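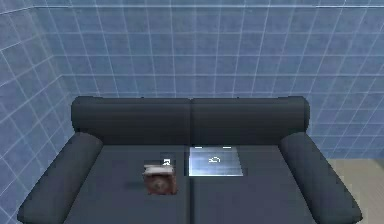

A member asked before the meeting opened whether the club would still run its winter skills course if the county closed the indoor hall again, and whether the deposit would come back in that case. The chair said the question would be taken under item 4.

Trirnel Trail and Mountain Bike Club
Minutes of the autumn general meeting, 17/10/2020

1. Opening and attendance
The chair opened the meeting at the clubhouse. The sign-in sheet is filed with the secretary. Apologies were received from the youth coordinator and the race secretary.

2. Minutes of the last meeting
Accepted with one correction. Under "Trail work," the berm rebuilt in the summer is the lower one on Hutov, not the upper one.

3. Trails
Hutov is open top to bottom. The drain at the second road crossing has been cleared and the rock armor below it reset. The wooden roll-down next to the creek stays taped off until the boards are replaced. Riders have been going around the tape and cutting a new line through the ferns. Members are asked to stop doing this and to tell others.

Song Ridge is closed to bikes from the parking lot to the saddle while the landowner takes out timber. No reopening date has been given. The climb from the north side is not affected.

The trail lead asked for approval to buy 60 feet of drain pipe for the flat section on Hutov. Approved.

A member asked if e-bikes are allowed on Hutov. The land agreement does not mention them. The secretary will write to the land manager and report back.

4. Winter skills course
The course will run in the indoor hall on Kanisex Road, one evening a week for five weeks, finishing in February. Sessions cover track stands, slow turns, bunny hops and manuals. Flat pedals are required for the first two sessions. Clips may be used after that if the coach agrees.

The price for members is $84. Non-members may book if places are left one week before the start.

On the question raised before the meeting: if the hall is closed before the course begins, all deposits will be returned in full. If it closes partway through, the remaining sessions will move to the gravel lot behind the clubhouse where daylight and weather allow, and any session that can't be moved will be refunded. The member asked for this to be put on the booking form. Agreed. The secretary will change the form.

There was discussion of whether riders under 14 should have their own group. The coach would like this but the hall has no earlier slot. Left as is for this winter. Parents must stay in the building.

5. Winter group rides
Night rides continue, leaving from the lower lot. Every rider needs a front light, a rear light and a backup. Ride leaders have been told to turn away anyone without them. The fast group and the social group will leave ten minutes apart to avoid bunching at the first gate.

Some 60 people are now on the ride email list. Several have not ridden with the club in over a year, and the list will be cleaned up at renewal time.

A motion to move the start half an hour earlier was put to the meeting and did not pass.

6. Club equipment
The pressure washer is back from repair. The hose fitting still leaks and a new one is on order. Please turn the water off at the wall after use.

Two of the loaner helmets are past their date and have been thrown out. The meeting agreed to replace both. The workshop stand is missing its clamp handle. If you borrowed it, return it to the tool locker.

7. Race team
The last race of the season was canceled by the organizer and entry fees have been carried over to next year. Jersey orders close at the end of the month. The sizing is smaller than last year's, so try one on first. Samples are in the clubhouse.

8. Other business
The gate code for the lower lot has changed. It will be sent by email and should not be posted online.

A member asked for a bike rack by the clubhouse door. The chair will get a price.

Next meeting: February, date to be set.
Meeting closed.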